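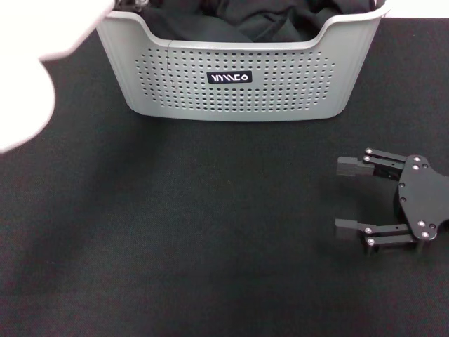
*Grey basket on the dark cloth, black stuff already in.*

## Sorting black things into a basket (without losing them all)

Quick one as I'm off out at 5. Teresa Bednarek asked how I keep the black bits apart from each other in the hall cupboard. Socks, gloves, cables, tights, all the same colour, all in one heap. So.

**You need**

- a plastic basket with small holes in the sides, lower at the front if you can get it
- a plain cloth, big enough to work on. Mine's dark grey, a Cloltine offcut. A pale one is better for spotting black things but the dark one doesn't show fluff
- a lamp, or do it by the window
- paper tags, pencil

**What to do**

1. Cloth down flat. Smooth it out with your hands, edges too.
2. Basket at the far side of the cloth, front facing you. Leave all the space in front clear, you'll want it.
3. Tip everything out onto the cloth. Yes everything. I tried just rummaging in September and made it worse.
4. Feel, don't look. Wool one side, cotton the other, anything with a plug goes in the drawer and not in the basket.
5. Pair up what pairs. Odd ones wait on the left until the end.
6. Fold to the hight of the front dip, no higher. Stand things on edge like files.
7. Heavy stuff at the back. Thin stuff at the front where you can see down on it.
8. Tag each row. Mine say WORK, WALK, DON'T KNOW.

Takes me 35 minutes with the radio on. Longer first time.

**Few notes**

The holes are good for air but small things poke out. Hooks and toggles esp. Turn them inwards.

Don't put anything in damp, holes or no holes. Damian Kurek did and had to wash the lot again.

Labels: if your basket has a maker's badge on the front like this one, keep that side facing out so you always put it back the same way round. Then WORK is always on the left. Sounds daft, works.

Wiping it down: warm water, drop of washing up liquid, old toothbrush for the holes. Dry it upside down overnight. No bleach, it went chalky on my last one.

Will do the scarf shelf next, when Aoife gives me teh brackets back.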